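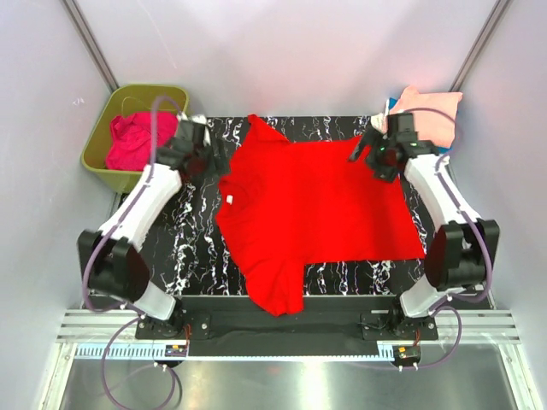 Camisetas de algodón: lavar, secar y guardar sin que se deformen

La mayoría de las camisetas se estropean entre la lavadora y el cajón. El cuello se da de sí, el bajo se tuerce y el color se va en pocos meses. Con unas cuantas costumbres se alarga bastante su vida.

Lavado

Dar la vuelta a la prenda antes de meterla en el tambor. Agua fría, o a 30 grados si hay manchas de grasa. Los rojos y los granates se lavan aparte las tres primeras veces. El tambor no debe ir lleno: si no cabe una mano abierta por encima de la ropa, sobra carga. Centrifugado a 800 vueltas como máximo.

El suavizante se puede quitar del todo. Medio vaso de vinagre blanco en el cajetín del aclarado deja el tejido suelto y el olor se va al secar. No mezclar nunca con lejía.

Manchas

Desodorante: pasta de bicarbonato y agua, media hora, y cepillo blando por dentro de la axila.
Aceite: una gota de lavavajillas sobre la mancha en seco, diez minutos y a lavar.
Tomate: agua fría por el revés. Con agua caliente se fija.

Secado

Sacudir cada camiseta una vez, sujetándola por el bajo, y estirar las costuras con la mano. Se tiende por el bajo, boca abajo, con las pinzas en las costuras laterales. Los colores fuertes, a la sombra.
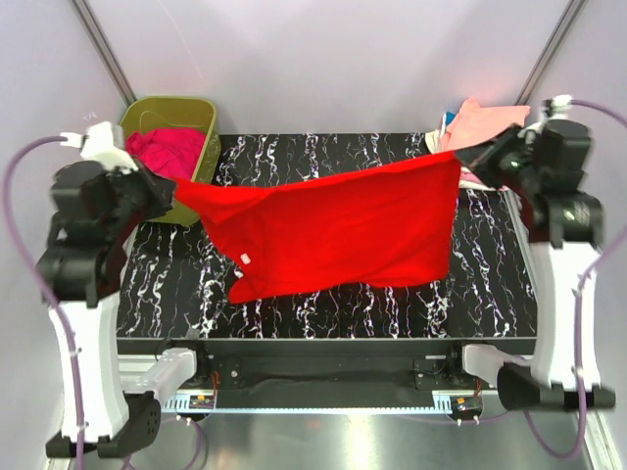
Renji Tsuji escribe que él dejó de usar pinzas y seca las de punto fino en horizontal, sobre una toalla, y que desde entonces no le queda ninguna marca en los costados. Es buena solución si hay sitio. Conviene cambiar la toalla a media tarde, porque retiene la humedad.

Doblado

Camiseta boca abajo sobre una mesa lisa. Se alisa desde el centro hacia fuera. Se lleva un costado hasta la mitad de la espalda, se devuelve la manga hacia fuera y se repite con el otro lado. Después se dobla en tres desde el bajo. Así se tiene de pie en el cajón y se ve entera la fila.

Las camisetas pesadas, de más de 200 gramos, van mejor en balda, en montones de seis o siete.

Plancha

Siempre del revés y con la prenda algo húmeda. Los estampados no se tocan con la plancha caliente; se pone un paño de algodón encima.

Actualizado el 25 de septiembre de 2019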